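Home | Projects | Reports | Contact

December - by the Powell water group

Hardness of tap water in Lultstead

Samples of 100 ml were drawn from 7 taps between the Fokadach reservoir and the town centre. Each was titrated with EDTA, and the mean of the matching results was used. Readings rose towards the centre, where the older mains run through chalk. The highest value was 482 mg/l as calcium carbonate - well into the very hard range. The supply serves around 2,000 homes.

3 comments | 12 shares
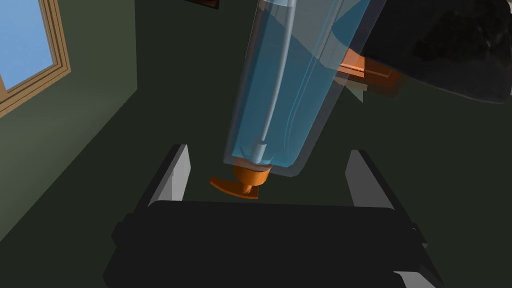 SECTION 4: SOURCES OF ERROR

The end point was judged by eye. One burette leaked slightly at the tap, and its results were left out of the mean.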